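Randthorpe shallow plates, reviewed by Mirjam Rüegg
14/10/2021

The Randthorpe plates are sold singly, in light gray and pale mint green among other colours. I bought one of each in May to replace a set of Takden side plates that had crazed. Each is a plain round plate with a low raised rim and no pattern.

Weight is 500 g on my kitchen scale for either colour. The base ring is unglazed and slightly rough. It will mark a lacquered table, so use a mat. On a white melamine top it left nothing I couldn't wipe off.

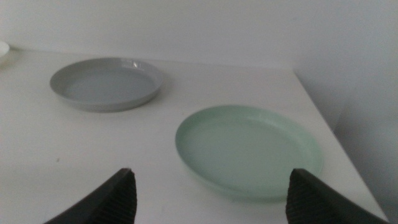 Colour is a matter of lighting. Under a warm bulb the green shifts towards cream; in daylight it reads as mint again. The grey is more stable and hides cutlery marks less well. After 40 dishwasher cycles at 60 degrees neither glaze had dulled. Both plates still stack without rocking.

The low rim holds a thin sauce if the plate is carried level. Soup is out of the question. Toast, cake, sliced fruit and a small omelette are all fine.

Microwave use is permitted by the leaflet. The rim gets hot before the middle does. Oven use is not permitted and I did not try it.

Replacements can be ordered one at a time. Mine took nine days to arrive, packed in card with no plastic. I would buy the green again.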